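3.2 Household storage practices

Participants were recruited through two community centers in Sumwood and one in Skastari. Each household agreed to keep a storage diary for 20 weeks and to allow two home visits, one at the start and one near the end. The diary asked for the place where an item was put away, the reason for choosing that place, and the next time anyone in the household went looking for it. Entries could be made on paper or by voice message. Most older participants chose paper.

The full set contains 1204 diary entries. Two coders read all of them. Najwa Haddad developed the first coding scheme from a pilot in Prulov, and Roswitha Camenzind revised it after the first round of home visits, when it became clear that the category "temporary" was being used for two different things. Some participants used it for items that were waiting to go somewhere else. Others used it for items that had been in the same place for years but had never been given a proper one. We split the category into "in transit" and "unassigned" and recoded the earlier entries.

Unassigned items were spread across the home, but hallways and the floors of closets came up more often than any other location. Kitchens had few of them. Several participants explained that a kitchen drawer stops working if the wrong things go into it, while a box in the hallway can take anything. One participant in Skastari described her box as "the place I look second." She could not name a place she looked first.

The containers themselves were rarely bought for the purpose. Shipping boxes were kept after a delivery and put to use the same day, often with the flaps left up. Contents were mixed by type, with food and cloth items stored side by side in the same box (Figure 5).

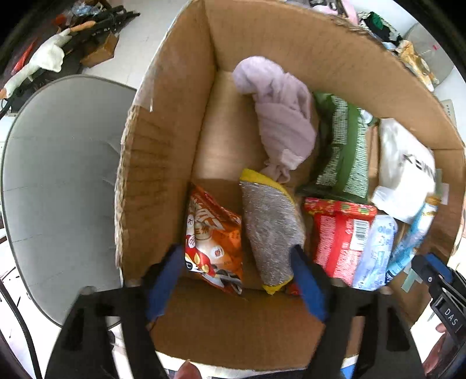

Figure 5. Open cardboard box with mixed contents, including a crumpled lavender cloth and a green snack package.

3.3 Retrieval and loss

We counted an item as lost when a participant reported searching for it and giving up. Loss was reported more often for unassigned items than for items in transit. The difference was larger in homes with more than one adult, which agrees with what participants told us in the interviews. A person living alone usually remembered putting the item down. In shared homes, the person searching was often a different person from the one who had stored it.

Labels had less effect than we expected. Almost 80 percent of the labeled containers mentioned in the diaries held at least one item that did not match the label by the second visit. Participants did not see this as a problem. They treated the label as a name for the container and went on using it after the contents had changed. In one household a tin marked "buttons" had held batteries for so long that family members called batteries "the buttons."

This pattern is close to the one Berchtold describes for shared workshops, where tool cabinets keep their old names after being refilled. We return to the comparison in Section 4.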